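How do astronauts sleep in space?
Written by Bukola Nwachukwu for the Young Readers' Space Corner, Flollville Library
26/06/2021

When you go to bed, you lie down. Your head sinks into the pillow and the blanket stays on top of you. You do not need to think about it, because the Earth pulls everything down all the time. We call this pull gravity.

In a space station there is still gravity, but the station and the people in it are falling around the Earth together. So the people float, and their pillows would float too. There is no "lying down", because there is no feeling of up and down. An astronaut can sleep standing on the floor, or on the wall, or on the ceiling. For the body it is all the same.

Where is the bed?

Most astronauts sleep in a small cabin, the size of a narrow cupboard. Inside is a sleeping bag, which is tied to the wall. If it was not tied, the sleeper could drift away and bump into something in the night. Some sleeping bags have holes for the arms. When a person falls asleep in space, the arms often rise up slowly in front of the chest, like the arms of a swimmer who rests in the water. Some astronauts like this. Others prefer to keep their arms inside the bag.

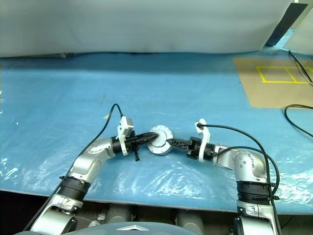

The cabin must also have moving air. On Earth, the warm air which you breathe out goes up and fresh air takes its place. In space, warm air does not rise. Without a fan, the old air could stay in front of the sleeper's face, and this is not healthy. So the fans work day and night, and they make a humming noise. Many astronauts use ear plugs.

When is it night?

This is a difficult question! A space station close to the Earth goes around it in about one and a half hours. In one day, the people on board can pass sixteen sunrises and sixteen sunsets. If they went to bed at each sunset, they would be very tired.

So they follow a clock. They have a fixed time for work, for meals and for sleep – usually eight hours are planned for sleep. They close the window covers and make the lights dim. Special lamps can help too: bluish light in the morning to wake up, and warmer light in the evening.

Do they dream?

Yes, they do. Some astronauts tell that they dreamed of floating, and others dreamed of walking at home. Some also snore, even in space.

Try it at home

Ask an adult before you start. Put your sleeping bag on the floor and lie in it on your back. Close your eyes and let your arms be as soft as you can. Which parts of your body touch the floor? In space you would feel none of these. Draw a picture of your own space bedroom, and remember to tie down your favourite toy.

New words

Gravity: the pull that brings things down to the ground.
Orbit: the path of one thing around another in space.
Cabin: a small room on a ship or a space station.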